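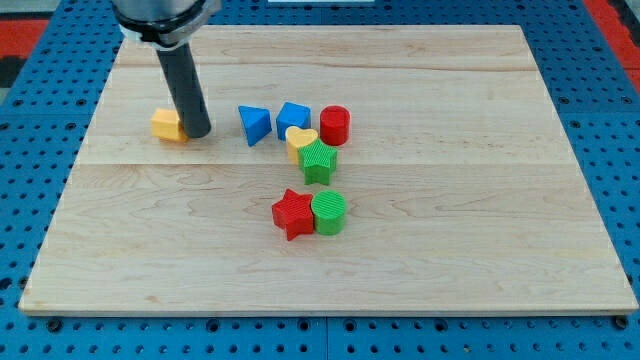 Push bench, rod beside the yellow block, the other seven pieces off to its right. Maple board on the blue table as usual.

November, Sunday, a bit after lunch

Notes on the pushing fault, written up while I still remember which of my theories I was most sure of. (The wrong one. See below.)

Symptom first. Wenche had Vunar running the pushing policy on the full set of shapes. Command was the usual sort of thing, move the yellow block toward the heart. Arm comes down, pushes, all fine, then at episode 30 the rod stops moving sideways and starts going down. Slowly. The board is solid and the arm is stubborn, so the two of them had a disagreement until the joint torque limit tripped and the brakes came on. Log line says "contact force nominal" right up to the trip. I have asked the log to reconsider.

Damage: one shallow dent in the maple, a thumb's width from the long seam. Rod looks straight against the steel rule. Collar screws had backed off a quarter turn on one side, so I torqued them again and put paint marks across the heads. No fingers anywhere near it. Wenche was at the desk with the stop button next to her coffee, and she says she reached for the right one.

Theory 1: board height. The board was planed last month and I assumed the height in the config was stale. Spent an hour with the feeler gauges proving that it was correct. Very satisfying hour.

Theory 2: loose collar. Plausible, and I liked it a lot because I had already fixed it. But a quarter turn on one screw gives you wobble at the tip. It does not give you a steady downward creep in a straight line. Put everything back and reran with the screws tight: same creep, same direction. I hit the stop well before contact this time.

Theory 3, from Mervin, who had been in the room four minutes: "Did anybody update Flitgate?" Flitgate is our little safety layer between the policy and the arm. It is supposed to clamp the tip height. Yes, somebody updated it. Somebody was me, on the way out the door.

What the new version does: if a pose message arrives late, it holds the last velocity command in place of zero. There is a small correction in z on nearly every step, so if the held command happens to have a bit of "down" in it, you get down, forever, politely. The clamp doesn't catch it either, as it checks the last pose received, and that pose is by definition from before the trouble.

Checked the message log. 3420 poses in the bad run, and the gap sits right before the creep. The camera machine was busy copying the morning's recordings to Closuma at the time. So the network hiccup was also ours.

Done so far:
Flitgate rolled back to the old version on Vunar.
Hold-last-velocity is off in the config as well, in case I roll it forward again in a good mood.
Watchdog set to 100 ms, then zero velocity, then brakes.
Copy jobs to Closuma moved to after hours.
Tested by pulling the pose cable mid-push, rod well above the board. Arm stopped. Pulled it again because I didn't believe it. Stopped again.

Still open:
Force reading. It said nominal while leaning on a plank. Mervin thinks the sensor was zeroed with the rod touching something. Rezero in free air and press on the kitchen scale, 3000 g should be plenty.
Petrenko arm has the same Flitgate update. Tagged out until somebody (me) rolls it back.
Dent: leave it or fill it? Wenche wants to leave it so I can look at it.

No updates on the way out the door. Mervin has written this on the whiteboard with my initials after it.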